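Flivix Home Help > Kitchen > Storage > Containers

Print | E-mail this page | 3 comments | 14 shares

Reusing drink bottles for dry goods: cap off or on while drying?

Posted by istbridge_pantry, Nov 21, 2019

I keep rice, lentils and sugar in rinsed-out plastic drink bottles with screw necks. I have been doing this since May. Two of the last batch developed a sour smell after being capped, although they looked dry when I filled them. The bottles are opaque, so I cannot inspect the inside wall properly. Current procedure: rinse with warm water and dish soap, shake, drain upside down for 20 minutes, cap, store. Contents were discarded. What should I change?
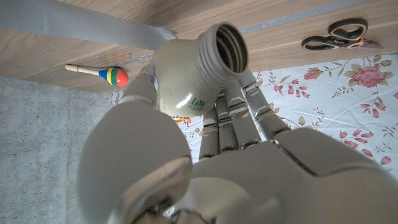

Cream-colored "LOW SUGAR" bottle, cap off, screw threads exposed.

Share (14) | Print

Multudgate

Your drain time is too short. A narrow neck restricts air exchange, and water held at the shoulder does not run out when the bottle is inverted. Drain it neck down for an hour, then stand it upright with the cap off for at least two days in a room with normal humidity. An opaque wall makes visual checks unreliable. Roll a strip of paper towel, push it in through the neck, leave it for 10 minutes and pull it out. If it is damp at any point, keep drying.

Clean the threads separately. Residue collects under each ridge and a rinse will not remove it. Use an old toothbrush and dish soap on the neck, then do the inside of the cap. If the cap has a liner, lift it out if it comes out easily. If it doesn't, and it smells, throw the cap away.

"Low sugar" on a label does not change any of this. Whatever is left in the bottle can still spoil.

Comment (2) | E-mail

Đặng

Agree on the threads. For the smell: one tablespoon of baking soda, fill with warm water, leave overnight, rinse until the water runs clear. Do not use boiling water. Many drink bottles deform, and once the neck is out of round the cap will not seal. I tried it on 7 and kept 2.

I would not put sugar in these at all. It cakes at the neck if there is any moisture and you end up poking it with a skewer. Lentils are fine.

Comment (1) | E-mail

pantryshelf_b

just buy jars

Comment (0) | E-mail

Home | Kitchen | Laundry | Garage | Post to this board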